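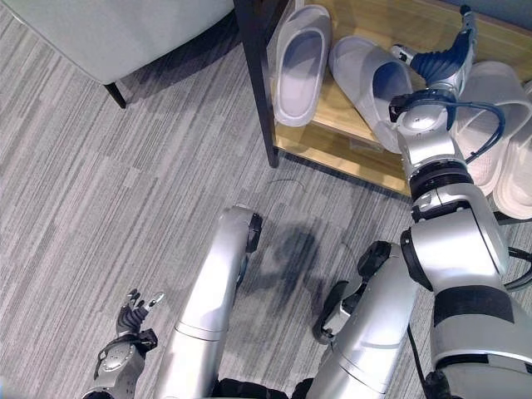

*Right hand over the slipper shelf.*

1/ Notes on teaching the shoe rack task by remote control. The operator drives both arms; we record joint angles, finger commands and the head camera. Target for this task: 60 clean demos.

2/ The rack is harder than a table. The lower tier sits under a board, so the wrist has to come in low and flat. Bhupendra Mishra drives these slower than anything else on the list.
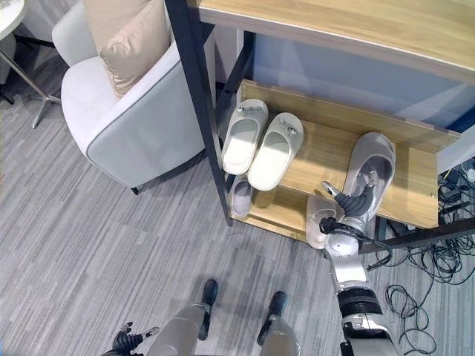

*Fingers inside a gray slipper, slanted shelf.*

3/ Two grasps are allowed: fingers in the opening, or a pinch on the rim near the heel. Pick one before the reach starts. Demos that switch halfway get cut — the policy learns the hesitation too.

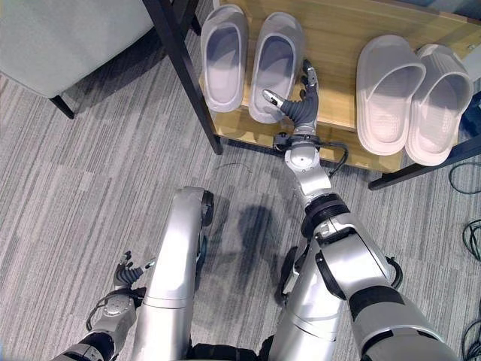
## Part two: labels and cuts

4/ Each demo gets three marks: reach, contact, release. Periklis Chatzigeorgiou does the marking by hand. Contact is the one we argue over. 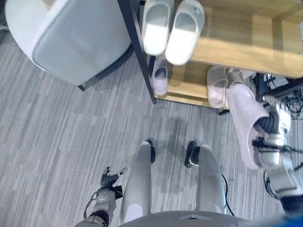 *1 min read*

5/ Pink slipper, held near the open heel, toe down. A grip like this counts as contact once the fingers close, even if the sole still touches the shelf.

6/ 40 demos kept so far. Idle time over 2000 ms before a reach gets trimmed. Left arm stays low throughout. Next up is the same rack with the pairs mixed.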